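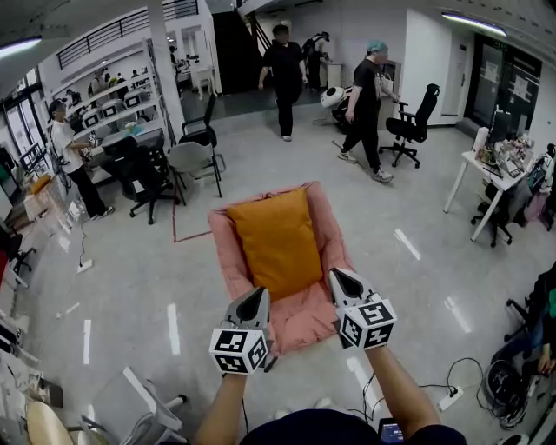
作業ノート 2024-10-03 Holar 両手クッション課題、手先相対姿勢の復元

前回の続き。ハンドヘルドグリッパ二本で柔らかい物を扱うデモから、左右の手先の相対姿勢をどこまで復元できるかを見る。対象は座椅子とクッション。剛体の課題では問題が出なかったので、変形物に切り替えた。

手順
座椅子の上のクッションを両手で挟み、持ち上げ、戻す。これを一エピソードとする。
開始時に両方のキューブを頭部カメラに入れ、静止してから動き始める。
各グリッパの自己位置は手元カメラのSLAM(Illoden、設定は2月のまま)で推定する。
左右の座標系の対応づけは頭部カメラから見たマーカーキューブで行う。
後処理はFludorgateに通し、相対姿勢の残差が閾値を超えた区間を落とす。

収録は26エピソード。うち8が残差超過で棄却。棄却分のログを見ると、7は持ち上げの直前から直後に残差が跳ねており、残りの1は開始時の静止が短く、初期対応づけそのものが取れていない。後者は手順の問題なので解析から外す。

持ち上げ区間で崩れる要因として考えているもの。
(a) キューブが手首の回転で浅い角度になり、コーナー検出が荒れる。
(b) クッションや反対側の手でキューブが遮蔽される。
(c) 頭部カメラと手元カメラの時刻ずれ。
(c)は今朝測り直して46 msだった。固定オフセットとして補正済み。補正後も棄却数は変わらず、主因とは考えにくい。(a)と(b)は残差だけでは分離できない。検出面数と面の傾きを別々にログへ出すようにした。

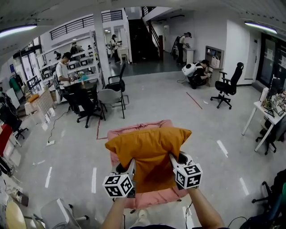
頭部カメラでマーカーが切れた区間の相対姿勢はどう埋めるのか。
直前に得た左右の座標系の対応を固定し、各グリッパのSLAM姿勢だけで進める。再検出した時点で対応を更新し、差分を切れた区間に線形で配る。

この方式は欠落が短ければ十分だが、長くなるとSLAM側のドリフトがそのまま相対姿勢に乗る。両手で一つの物を持っている間は左右の距離が大きく変わらないはずなので、それを弱い拘束として入れる案がある。ただしクッションは潰れる。剛体と同じ重みで距離を縛ると、握り込みの動作まで平滑化されて消える。重みは開度の時間微分に応じて下げることにした。Man側の学習コードは相対姿勢を入力に使うので、補間区間のフラグも一緒に渡すこと。現状のローダはフラグ列を読み捨てている。要修正。

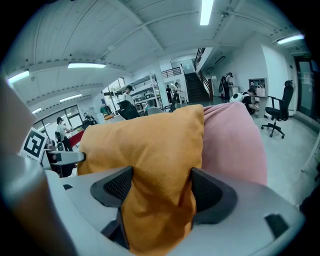 開度と実際の接触状態の対応は、まだ整理できていない。剛体なら開度が止まった時点を接触とみなせるが、布物では指が閉じ続けたまま荷重が増える。手元カメラの画像では、からし色のクッションの布が左右の黒いパッドの間で寄って折れており、この折れ方を接触の手掛かりに使えそうである。パッド内側の網目模様も、見えている面積を取れば挟み込みの量の代わりになるかもしれない。まず手作業で接触開始フレームにラベルを付け、開度だけの判定とどの程度ずれるかを確認する。

画像特徴についてのメモ。手元カメラには把持物以外に作業場の背景が広く入る。人の動きもあるため、SLAMでは特徴点の外れ値除去を強めにしている。強くしすぎると布が視野を占めた区間で特徴点が足りなくなる。閾値を下げる前に、指とクッションの領域をマスクした条件で一度比較する。

未処理
・検出面数と傾きのログを棄却エピソードに対して再計算
・ローダの補間フラグ対応
・距離拘束の重み、開度微分に対する係数は仮置き。根拠なし
・開始時の静止時間を手順書に明記
・マスクありの再推定。計算は夜間に回す

棄却分の生データは消さずHolarのrawに残してある。閾値を変えて通し直す場合は、時刻補正を二重にかけないよう注意。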